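Section 2: Opening the socket (server boards)

Prollix bench guide, Hosham workshop. Revised February 2018

Before you start: power off, both cords out, hold the front button in untill the lights die. Wrist strap on. Colour of the strap doesn't matter, the clip does.

1. Side panel off, lay the case flat.
2. Air shroud out. Straight up, no twisting.
3. Heatsink screws, corner to corner, 2 turns each. Bag them, label 2186.
4. Stuck heatsink? Warm it a bit. Don't pry.
5. Wipe old paste off the lid before the bracket gets opened.

CAUTION: Bare fingers stay out of the socket area. Same goes for metal tweezers and paper towel.

6. Lever: press down, out, then let it rise slowly. Watch the memory slots beside it, easy to clip a latch.

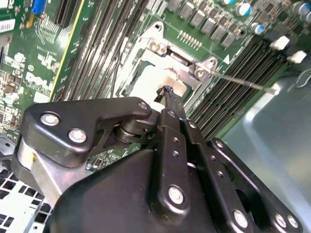 7. Retention bracket stays on the board. Check its screws are snug, not tight.
8. Plastic cover goes back on any empty socket, straight away.

Note: Dell boards, memory sits both sides of the socket. Pull the modules first if your cramped for room. Keep them in slot order.

Next: section 3, fitting the new processor.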